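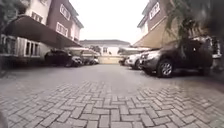 Herringbone pavers between two rows of parked cars.

Looking After a Shared Paver Driveway

A concrete paver is a simple thing. It sits on sand, it has sand on either side of it, and it asks only that the sand stay where it was put. The sand has other plans. So do the ants, the pressure washer in the garage and the neighbor with the slow oil leak. Most of what follows concerns keeping these parties apart.

I live on a shared drive at Fondarbridge, with pavers down the middle and parking on both sides, and have spent more of my life on my knees out there than I ever expected to. These are the notes I'd have liked to have when I moved in.

Sweeping

Sweep before you do anything else, including complain. Grit gets ground into the face of the paver by tires, and leaves that lie around long enough turn into soil, in which things grow, and then you have a garden you can park on.

Use a stiff push broom for open stretches and a hand brush along walls and curbs. Sweep across the joints on the diagonal. If you push the broom in line with them you dig the sand out, and with herringbone there's always some joint in line with you whichever way you face, so go easy. In leaf season I sweep every week. The rest of the year I sweep when I notice, and I have become quite good at not noticing.

A leaf blower is fine on low. On high it will clear the leaves, the joint sand and the goodwill of anyone with a window open.

Oil, old and new

Fresh oil: don't wipe it, and don't hose it. Cover it with plain clay cat litter, the cheap kind with no perfume, and grind it in gently with the sole of an old shoe. Leave it overnight, sweep it up and bag it, and check what your town wants done with oily waste. Then scrub what's left with dish soap and hot water, using a nylon brush. A wire brush leaves little bits of wire behind, which rust, and now you have two stains.

Old oil is a longer conversation. Make a paste of powdered laundry detergent and water, thick as frosting, spread it over the mark, tape plastic over the top and leave it a day. Scrub, rinse, look disappointed, repeat. By the third round the stain will usually be faint enough to park over.

That is my other tip for oil stains.

If there's a regular drip, put a tray or a flattened cardboard box under the engine until somebody gets it fixed. Under a carport you can get away with cardboard for quite a while. Out in the open it becomes papier-mâché at the first rain.

Tire marks, rust and the white stuff

Black tire scuffs come up with dish soap and patience. Where cars turn their wheels while standing still, they'll be back by supper.

Orange rust spots are usually from a metal planter, a bike stand or lawn fertilizer. Sweep fertilizer granules off the pavers while they're dry. For the spots themselves, buy a rust remover that says on the label it is safe for concrete and try it first on a block behind the trash cans. Leave the vinegar in the kitchen. It's recommended everywhere for everything, and it eats the surface of concrete.

The chalky white bloom on newer pavers is salt working its way up out of the concrete. It's harmless, it brushes off dry, and it goes away by itself in time. I treated mine for two seasons with a series of increasingly expensive products, then gave up, and it cleared right after I did.

Weeds and moss

Weeds in paver joints mostly grow from seeds that land on top, so the cure is full joints and a broom. Pull the big ones after rain, when they come out with the root attached. An old table knife with the end bent over makes a fine joint hook, and it will be the knife your spouse was looking for.

Boiling water works on small weeds. Carry it in a kettle with a lid, wear real shoes, and don't do it next to anybody's paint job. Skip the salt, which kills the weed and then goes to work on the flower bed and the concrete.

Moss likes shade and standing damp, so look along the edges of carports and behind cars that never seem to move. Scrape it dry, brush it out, and cut back whatever is keeping the sun off if it's yours to cut. Damp patches that linger after the rest of the drive has dried are worth a second look: check for a low spot, a clogged gutter or a downspout aimed at the wrong place.

The pressure washer

It's very satisfying. That's what is wrong with it.

If you must, use the wide fan tip, hold it well back and keep it at a low angle to the surface, moving all the time. Never point it straight down a joint. I once did 600 square feet in a single happy afternoon with the narrow tip, and spent the next two afternoons putting back the sand I'd fired at the boundary wall. Let the neighbors know beforehand, so the cars are moved or at least the windows are up.

Refilling the joints

Wait for a dry spell. The pavers must be dry, and so must the sand, or it will sit on top in clumps and look at you. Tip out a little, work it in with a soft broom from several directions, tap the pavers with a rubber mallet over a scrap of plywood, and sweep again. It sinks more than you think. Stop a little below the top edge of the blocks.

Plain jointing sand is cheap and forgiving. The polymeric kind, which sets when you mist it, keeps weeds down better, but every grain left on the surface will set there too, as a permanent haze. Sweep twice, blow once on low, then mist with the gentlest spray your hose has. Follow the bag on drying time before you let cars back on.

One block that rocks

Work two flat screwdrivers down opposite sides and walk the block up a bit at a time. The first one is miserable; any after that lift out by hand. Scrape out or add bedding sand until the block stands a hair proud of its neighbors, put it back the same way around, and tap it level with the mallet. Fill the joints. If a whole run has sunk in a wheel track, the base underneath has gone, and that's a job for someone with a plate compactor and a better back.

Keep a few spare pavers somewhere dry. Colors change between batches, and a new block in an old drive shines like a gold tooth.

Sharing the work

Agree on a day with everyone who parks there, clear one side at a time, and start at the high end so that you're rinsing toward the drain. Somebody's car won't start or its owner will be at the beach. Clean around it. The rectangle can be done next time, and in the meantime it makes a good before-and-after for anyone who said they couldn't see the difference.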